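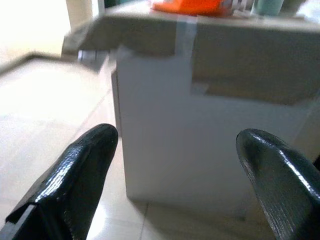
Collecting Week at Curix

Print this page | E-mail this page

Sep 13, 2019

We're teaching Davum to tidy up, and it learns by example, so all week we've been making examples! Anum Rajput and Rizwan Yousafzai took turns guiding the arms, and we now have 557 good runs saved, 59 of them on Friday alone. Our goal for the first training round was 200, so you can imagine the mood in here.

The bowl task, left arm on the rim and right gripper open. I could watch this one all day (and pretty much did).

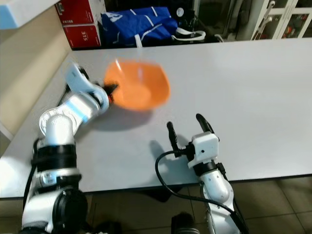 What's next

Shahzad Magsi is sorting the runs now, and he's keeping the clumsy ones in a separate set. Cups start Monday!

3 comments | 2 shares

Recent galleries
Ghauri gets new wrists
Kausar Virk's labeling marathon
Open house at Stallex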